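Plastic basket

A plastic basket is a light open container molded from plastic, used for carrying, sorting or storing small goods. The name covers both the hand-carried shopping basket, which has one or two swinging handles, and the plain household basket, which may have no handle at all. Most have perforated or latticed sides, a rolled or thickened rim and a floor strong enough to hold a moderate load.

Construction

Nearly all plastic baskets are injection molded, most often from polypropylene or high-density polyethylene. The walls are usually broken up into a grid of slots. The openings save material and weight, let air reach the contents and allow water to drain when the basket is rinsed. The ribs between them carry the load, and on cheap baskets they are the first part to crack, usually near a corner.

The rim is the stiffest part of the basket. A rounded lip keeps the walls from bowing outward and gives the fingers something to hold when no handle is fitted.

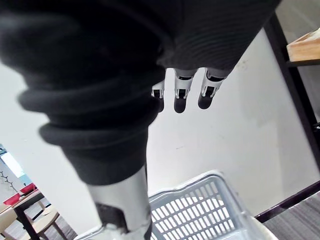
Tove Hafþórsson has objected that the rim gets too much credit, and that a basket with a poor floor will sag however good its lip is. Makers' practice varies. The Jarcombe pattern, a household basket sold in a single size, has a ribbed floor and a rather thin rim, while the Arsenault pattern does the opposite.

Handles

Shopping baskets are carried by a bar or a pair of bars hinged at the rim. A bar that is too thin cuts into the palm, so the grip is commonly made wider than the arms that join it to the basket – on the Usex hand basket it measures 26 millimeters across. Many grips have a groove or channel on the underside, which reduces the amount of plastic needed and helps the part cool evenly in the mold.
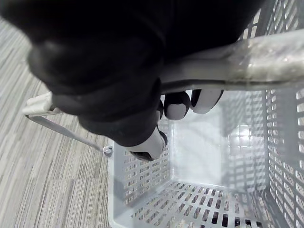 Handles may be molded in the same color as the body or in a contrasting one. Replacement bars are sold separately for some models, including the Usex, and snap into sockets on the rim without tools.

Nesting and storage

Baskets with tapered walls can be stacked one inside another when empty. A nested pile of the Jallia model holds up to 60 baskets, although shops tend to keep their piles lower so that customers can lift the top one easily. Straight-sided baskets hold more for their footprint but take up full space in storage.

See also: crate; laundry basket; shopping cart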